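**Evening-only invites - how late is too late to send them?**

**peonyandtwine** wrote:

OK so we're getting married in December at Unley Hall and I've got myself in a muddle. The day invitations went out in March 2007 and that part was fine, everybody has been lovely. But we have 18 people coming only for the evening (his work crowd mostly, plus a few of my old neighbors) and I haven't sent them a thing. My mother says they should have had theirs the same day as everyone else. My fiance says a text would do. Help!

**brenthorpe_bride** wrote:

Your mom is half right, I think. We did ours in Brenthorpe last spring and sent the evening cards a month after the day ones, on purpose, so we could bump a couple of people up if we got early no's. Worked great. One cousin found out she was second round and was a bit frosty about it, but she still came and she still danced.

**lacey_does_lists** wrote:

See, I really don't like the second round thing. People talk! If I got a day invite a month after my sister got hers I'd know exactly what had happened. Either ask them or don't.

**brenthorpe_bride** wrote:

I'd take the late invite and the free dinner, thanks very much. We were paying 2,000 for the food whether the chairs were full or not. 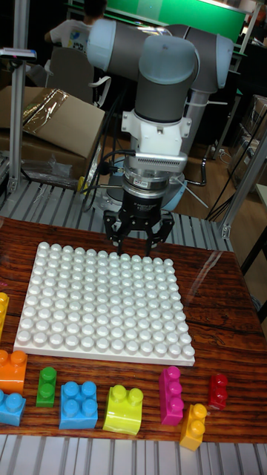

**peonyandtwine** wrote:

The Herath cards are the ones I keep going back to, the cream ones with the torn edge. They do an evening version with less wording and it's cheaper per pack. Trouble is I'd also need new place cards to match, and I was going to have a kids' corner with its own little sign. My nephews will be happy anywhere you put down one of those big white baseplates with the studs all over, so the sign may be a waste of money. Does anybody put wording about kids on an evening invite, or do you just write the names on the envelope and hope?

**lacey_does_lists** wrote:

Names on the envelope AND on the card. Hoping doesn't work. We had a family of five show up for two seats.

**mrs_wudlow_to_be** wrote:

Jumping in as I'm dealing with the same thing (ours is at the Wudlow Barn, and no, I haven't picked the cards yet either). The coordinator there told me 12 weeks for day guests and eight for evening, and to put the arrival time in bigger print than you think you need. Apparently evening guests turn up in the middle of the speeches all the time and then stand in the hallway holding their coats. I'm putting 7:30 on mine and the speeches should be done by 7.

**brenthorpe_bride** wrote:

Should be, ha. Ours ran 40 minutes over. Put 8.

**mrs_wudlow_to_be** wrote:

Eight feels so late though! Some of ours are driving a long way and I'd feel bad giving them three hours and a sandwich.

**lacey_does_lists** wrote:

Then feed them properly. I think that's the bigger question here, way more than the date you mail it. If the card says "evening reception" I assume there's food. If there's only cake, say so, and I'll eat before I come and nobody's feelings get hurt.

**peonyandtwine** wrote:

There's food, there's a hot buffet at 9! I hadn't thought of putting it on the card but I will now. So I'm going with Herath, names on both, 7:45 (sorry, splitting the difference), buffet mentioned. And no text messages, I've told him.

**brenthorpe_bride** wrote:

Good. And order 2 extra packs - I messed up a whole stack with the wrong pen.

**peonyandtwine** wrote:

Which pen was the right one?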